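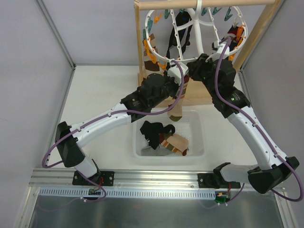

I run a small laundry service called Grilari, and I'm looking for one more pair of hands for the sock and small-items side of the work. If you have never thought of socks as a job, well, neither had I! Then I started washing for other people, and now I spend more of my life with socks than with anything else. Beige ones with a darker toe, like the one hanging from its little white clip over the basket, are my favorites, if only because you can find the partner in a pile without putting your glasses on. Black ones are another story (so many blacks, and none of them the same black).

My name is Rosaura Tamayo. Grilari takes in washing from guesthouses and families in Andura, and we've grown enough over the winter that the small stuff is falling behind. Sheets and towels are easy, they go through the big machines and come out in stacks. The small stuff needs fingers and a bit of patience, and that's where you come in.

What you'd be doing: hanging socks, baby clothes, washcloths and so on from the clips on the drying racks, taking them down again when they're dry, pairing, folding, and putting each customer's things back in the right basket. We clip socks by the cuff, toe down, so the clip doesn't leave a dent where your foot goes. You'd also be keeping the odd-sock drawer in order. It's a deep drawer — I apologize in advance — and customers do come in and dig through it.

You don't need experience. I'd rather teach somebody from scratch than argue with them over how to fold a pillowcase. You do need to be OK standing for a good part of the morning, able to carry a full basket up one short flight of stairs, and fine with our detergent, Saromness, which has a pretty strong lavender smell. Some people love it, some get a headache by lunch, so please come in and have a sniff before you say yes.

Hours are mornings, starting at 7, and you'd be done in time for lunch. It comes to 30 hours a week at the busiest, a little less when the guesthouses are quiet. Pay is by the hour and we'll talk about it when you visit, but it's the same rate everybody here gets, me included when I'm on the racks. The first three weeks are a trial for both of us. I'd love to have someone in place by April.

You'd be working mostly with Begoña Carrasco, who runs the folding tables and has been with me for nine years. She likes the radio on and she likes to talk, so if you want silence this may not be your place (she'll lower it if you ask nicely). There's coffee, and a decent bakery two doors down.

To apply, stop by the shop on Nieto Street any morning after 9, once the first loads are in, and ask for me or Begoña. A resume is fine, a handwritten note with your phone number is fine too. If mornings are hard for you to get away, slip the note through the mail slot and I'll call you back in the evening.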